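How a Pit Stop Works

In a long car race, no car can go from start to finish without help. The fuel runs low. The tires wear down. Now and then a part bends or comes loose. When this happens, the driver leaves the track and stops for a short time in a special lane. This is called a pit stop.

Where the car goes

The pit lane runs beside the main straight of most tracks. A wall or a strip of grass keeps it apart from the racing cars. Each team has its own space along the lane, called a pit box. The box is marked with painted lines, and the driver has to stop inside them.

There is a speed limit in the pit lane. At the Haberkorn track the limit is 40 miles per hour. A car that was racing at three or four times that speed will seem to crawl. The driver presses a button on the steering wheel, and the car's computer holds the speed steady until the button is pressed again. A driver who goes over the limit gets a penalty. Usually this means driving through the pit lane one more time without stopping.

Who does what

Every person in the crew has one job. In the Plaser team, which races a small series for closed-wheel cars, Britta Oltmanns works the front left wheel and Eckhard Heitmann works the front right. Two more people take the rear wheels. One person handles the fuel hose. One works the jack, a tool that lifts the car off the ground. Lieselotte Reuter stands at the front with a long pole and a sign. She shows the driver where to stop and when it is safe to leave.

The rules of each series say how many people may go over the wall. Some series allow only a few, so one person may have to change two wheels. Other series allow a large crew.

Changing a wheel

A wheel on a family car is often held on by five nuts. Taking them off one at a time is slow. Many race cars use a single large nut in the center of the wheel. The crew member holds a wheel gun, which is a powerful wrench driven by air or by a battery. The gun spins the nut off. The old wheel comes off, the new one goes on, and the gun spins the nut tight again.

A wheel gun that runs on air needs a hose. The hose has to be laid out so that the car does not drive over it. In many series, driving over a hose is also against the rules.

Adding fuel

Fuel is heavy. A full tank makes a car slower, and it also makes the tires wear faster. For this reason a team may choose to start with less fuel and stop more often. Another team may choose a full tank and fewer stops. Both plans can work.

Fuel can also catch fire. The person with the hose wears a suit, gloves and a helmet made to resist flames. Another person stands close by with a fire extinguisher. Some series do not allow cars to take on fuel during a race at all. Their cars start with enough for the whole distance, and they stop only for tires.
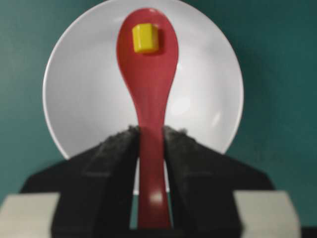

Choosing the right lap

The hardest part of a pit stop is deciding when to make it. This is the work of the race strategist. On the Plaser team that person is Marlene Ruppert. She watches the lap times on a screen. When the times get slower, the tires are wearing out.

Take a race of 82 laps. Suppose a car can go 41 laps on one tank. One stop exactly halfway would be enough. If the car stops on lap 40, it has 42 laps left, and that is one lap too many for the tank. The driver must then save fuel by lifting off the gas pedal a little early before each corner.

Now suppose another car crashes on lap 71 and the race is slowed down behind a safety car. All the cars must drive slowly in a line. A stop made at this time costs less, as the other cars cover less ground while the stop takes place. A team that has not yet made its last stop can gain several places. A team that stopped one lap earlier has no such luck.

Practice

Crews practice pit stops many times before a race. They push the car into the box by hand or have someone drive it in. Then they change the wheels, put the old ones back, and start over. Ingeborg Dreßler, the Plaser crew chief, films each practice stop and plays it back slowly. She looks at feet and hands. A step in the wrong direction can cost half a second — enough to lose a place on the track.

Words to know

Pit box: the marked space where a team's car stops.
Jack: a tool that lifts the car.
Wheel gun: a powered wrench for wheel nuts.
Safety car: a car that leads the racers slowly while the track is cleared.
Strategist: the person who plans when the car will stop.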